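The hand-me-down run

Four garbage bags on the porch. No note. Noémie Leclerc knew who they were from before she got the key in the door, because one of them had been tied with a dressing-gown cord and only her cousin does that.

Her daughter was nine days old. The bags held everything from newborn to size two, plus a snowsuit, plus one adult sock.

"I cried, obviously," she says. "Then I put them in the hall and didn't open them for three weeks."

Baby clothes move. They move between sisters, down streets, across a parking lot from one trunk to another, and they don't move in any order. Ask a room of new parents who bought what their kid has on and you get a lot of shrugging. The sleeper came from Mirta. Mirta got it from work. Before that, who knows. There's a name on the tag but it's not a name anyone recognises.

I started asking in July, when my own pile got past the top of the closet. I had a plan for this piece. Proper interviews, a chart. The chart did not happen.

Mirta Cáceres keeps the list for Palma, a neighbourhood swap that runs out of a church basement and her email. 125 families on it now. She didn't set out to run anything. She had twins, the twins grew, she sent one message.

"Eleven replies before lunch," she says. "And then people wanted rules. I didn't have rules. So I made some up."

The rules, as they stand: wash it first. Size on the outside of the bag, in marker, big. No car seats. Stains are fine if you say so. Take what you'll use and don't keep score.

That last one gets broken the most, she says. Not by people taking too much. By people who can't stand to take anything unless they've brought something the same size. She has watched a woman hold a perfectly good raincoat for ten minutes and put it back.

Sizes are a mess, too. A three-month sleeper from one label is a six-month from the next, and after a couple of years in somebody's dryer it's neither. Palma's regulars ignore the tag and hold things up against something they know fits. Cáceres uses a pair of Zudell leggings her son wore until the knees went. She keeps them in her purse. Its been a joke for so long that it's stopped being one.

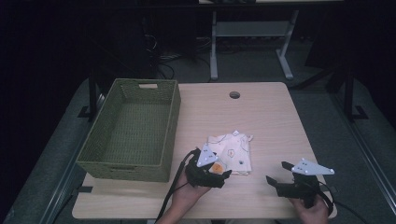 Folded and ready for the next one. Prints seem to hold up longer than plain whites, swappers say.

Then there's the stuff that doesn't move. Every family I talked to had a box of it. Ayane Nagano's is a shoebox: a hat, two undershirts, a cardigan her mother knit with one sleeve longer than the other. Her kids are fourteen and eleven.

"I gave away 80 things in one afternoon and felt great," she says. "Then I drove back for the cardigan."

Did she ask for it?

"I took it off the table and left. I've never told Mirta. I guess I'm telling her now."

Waqas Rind went the other way. Kept nothing. His son wore loaners start to finish, bags from a brother-in-law, then a neighbour, then the neighbour's friend who he has still never met. Everything went on to the next house within a week of getting tight. He takes photos, he says, and that does him fine. His wife may have a different veiw. She was in the next room when he said it and she laughed, loudly.

He figures the whole first year of clothes cost him $660, and most of that was one bad trip to a Pavitz outlet before the bags started coming. Tiny jeans. A vest. Shoes with real laces for a person who couldn't sit up.

"He wore the vest once," Rind says. "He threw up on it in the car. It's a good vest. Somebody's got it."

Fermín Cabral fixes things. He's retired from upholstery and does snaps and zippers at the swap for whatever people feel like giving him, mostly baking. Snaps go first, then the feet of sleepers, then necklines. He'll put a snap back in the time it takes to complain about it. Feet he just cuts off and hems.

"Now it fits four more months," he says. "You want feet, buy socks."

He has opinions on thread. I'll spare you most of them. Polyester, not cotton, and don't be cheap with it.

Leclerc did open the bags in the end. Sorted them on the bedroom floor between feeds, by size, then by season, then gave up on season. Somewhere in the second bag was a yellow sleeper with her own brother's initials inside the collar. He's thirty-four. Her aunt had done the stitching, her cousin had passed it along without looking.

It's in the drawer now with the rest. The baby's worn it twice. She's nearly too long for it already, and Leclerc's friend from work is due in the fall.

The sock is still on the hall table. If it's yours, she'd like you to come get it.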